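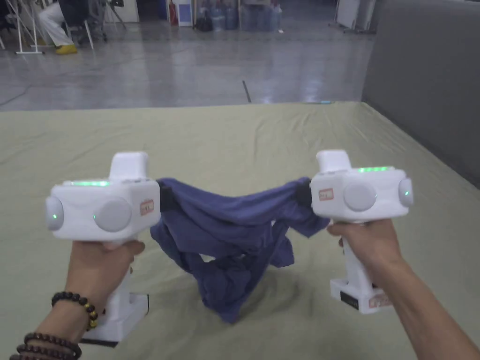
Figure 1. Both Cendard hand units holding a navy garment over the covered work table.

Evaluation of the Cendard Hand-Held Gripper Kit for Recording Cloth Tasks
Project report, submitted Tuesday, April 20, 2021
Zixuan Kang, Ehsan Ebrahimi, Sayaka Hirano
Advisor: Yichen Wan

1. Purpose

The Cendard kit is sold by Arkby as a pair of hand-held grippers for recording two-handed manipulation without a robot. The department asked us to determine whether the kit is usable for soft goods before a second pair is ordered. We tested setup, handling, recording reliability and fatigue. Training a policy on the recordings was outside the scope of this project.

2. Equipment

Each unit has a horizontal head on a pistol-style handle, with a base block at the lower end. The jaws are black and face inward when the units are held as in Figure 1. A green light strip runs across the top of the head, and there is a smaller green indicator on the end cap. The vendor software (Kwofie, the version supplied with the kit) writes one file per take and stores jaw opening and unit pose against a shared clock.

The table was covered with plain khaki cloth. On the bare tabletop, thin fabric slid away from the jaws during pickup, and we did not use that surface after the first session.

3. Procedure

Three tasks were recorded: lift and spread, fold in half, and transfer from one hand to the other. Six garments were used. Operators worked standing and changed over after every block. A take was marked valid if the file opened, both units were present in it, and no pose gap was longer than half a second. Hanyu Kong checked the files and did not operate the grippers.

4. Results

We recorded 2,286 takes. Of these, 366 were rejected, leaving 1,920 valid takes, or 84 percent. Most rejections came from pose gaps when the two heads were brought close together, a position that the spread task requires throughout. The transfer task accounted for 836 takes and had the lowest rejection rate of the three.

Jaw opening was repeatable on knit fabric. On a single layer of thin woven cotton the reading did not separate a closed jaw from a jaw holding cloth, so grasp success had to be labeled by hand.

All operators reported wrist strain in the longer blocks. The weight sits high, above the hand, and tilting the head down to pinch a flat edge loads the wrist. Blocks were shortened after the second session.

5. Recommendation

The kit is suitable for knit garments and for teaching use. We do not recommend a second pair until pose tracking at close range has been improved — Arkby lists an update for July. The Hovby wrist support, sold separately, was not tested.

Open item: the spread task should be repeated with the updated software using the same six garments.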